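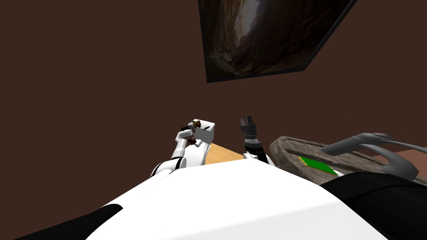
Setting spray, wear test, second go
31 July 2018

Picking this up from where Estela left it. The claim we were handed with the Teltetti base is "24-hour hold." I don't believe it and I want that on paper before I start, so that whoever reads this can discount my numbers if they feel like it.

What the claim rests on, as far as I can tell from the packet Ronaldo forwarded: a panel who filled in a form. No photos, no transfer test, no mention of what foundation was under the spray. The form asks "Does your makeup still look fresh?" and lets you pick yes or very much yes. I would score well on that too.

Setup
Same liquid foundation on everyone (Farías, medium, the old bottle with the bad pump). One layer, damp sponge, ten minutes to set. Left side of the face gets the Teltetti spray, right side gets plain water out of the same kind of spray bottle. Horacio H. filled and labeled the bottles A and B and kept the key in his drawer. I didn't look. Estela thinks you can tell by the smell anyway, and she may be right: B has something sweet about it. Next time we should scent the water.

Transfer check is a folded white tissue pressed on the cheek for a slow count of five, then taped into the back of this book. I'm grading by eye from 0 (clean) to 5 (might as well have wiped it off). Maximiliano grades the same tissues without seeing mine.

Results so far
Two hours: no difference I'd bet lunch on. Both sides 1, a couple of 2s on the nose.
Four hours: A side mostly 2, B side mostly 2. Maximiliano gave B one grade better on three people, I gave it to A on two. So we're grading noise.
Seven hours: here B finally pulls ahead, by a grade, on the dry skins only. Oily skins are a mess on both sides and I'd say the same about my own forehead, spray or no spray.

We stopped there and people went home. I am not going to ask anybody to sleep in foundation to check the other seventeen hours. If the supplier wants that claim, the supplier can sleep in it.

Opened the key after grading. B is Teltetti. So it does something. A grade, late in the day, on dry skin. Horacio H. was more pleased with this than I was.
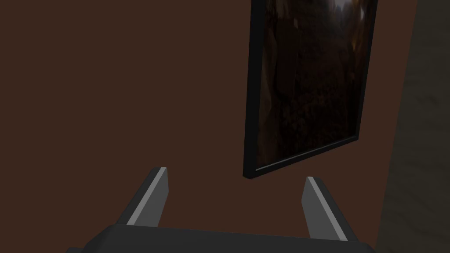

Dark print, black frame, brown wall.

Problems with the above, for whoever repeats it
The water side was sprayed with a finer mist. Same bottles, but the nozzle on B spits. More liquid on the skin could easily account for the whole effect, and we didn't weigh the bottles before and after. My fault.
Always left versus right. People sleep on one side, lean on one hand, hold the phone to one ear. Swap sides on half the panel.
Tissue pressure. I press harder than Estela does. You can see it in the book if you flip between her pages and mine.
No third arm with nothing sprayed at all. Water alone might help powder melt in, in which case we've been comparing it with the wrong thing.

On the film former
Carrasco wants to add more of the Sadard polymer and "just get there." We tried that in the batch logged as 2,699 and it dried shiny and pulled when you smiled. Estela peeled a strip off her chin. Adding a bit more glycerin softened it, but then it stayed tacky and hair stuck to it. I'm not against another try at a level in between, but I want the nozzle sorted out first or we won't know what we're looking at.

Also, Clusto sent their quote for the new mist caps. Minimum order is 156, which is more than we need, but they're the only ones who'd send a sample without a phone call. Sample cap gives a wide even cloud on black paper from arm's length. Haven't tried it with the polymer in, and that's where the last ones clogged.

To do
Weigh bottles before and after, every time.
Scent the water.
Caps: Ronaldo to order unless someone shouts.
Ask Teltetti which foundation their panel wore. Asked once already, got a brochure.
Repeat with sides swapped and a bare side. Maximiliano is out until October, so someone else has to grade, preferably someone who hasn't read this page.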